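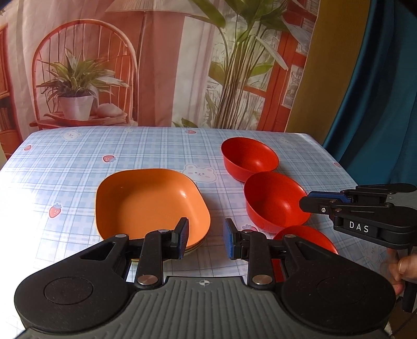 My half of the Brimine project was looking after the grippers, and I ended up liking that more than the coding half. Custdale lent us two hand-held ones for the semester, and my job was to keep the pins snug, the pads clean and both jaws closing square. The pads matter most. They're blue and textured on the inside faces, and glossy dishes like our orange one will slide straight out if there's any grease on them (we learnt that in June, with yoghurt!). I wiped them down after every 20 grabs and wrote it in the log – 329 grabs by the end, which I'm a bit proud of.

The pins were fiddlier. One worked loose on the left linkage and the finger started to lag by up to 2 mm, so the jaw met the rim crooked. I took the arm off, cleaned the old thread lock out, put a dab of new stuff on and left it overnight. Then I did the other side too, as I already had the tools out and didn't fancy doing it all again a week later.
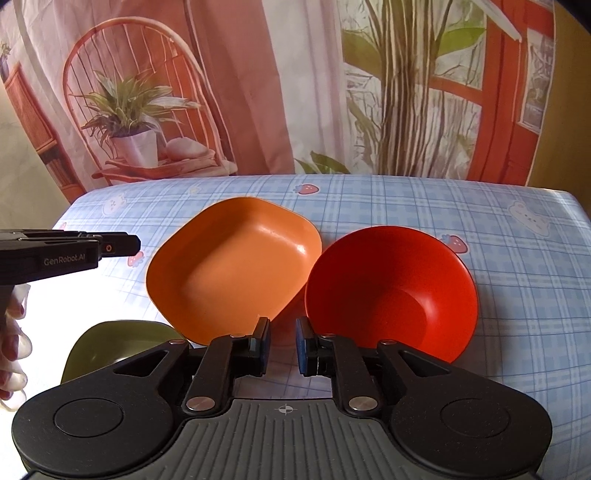

How do you tell a loose pin from a worn pad? Close the jaw on a strip of paper and tug. If the paper swivels, check the pins first, and if it pulls straight out, it's the pad.

I'd still like a proper torque driver for next semester. The Dera one in the lab is shared with 17 other students and it's never in its drawer.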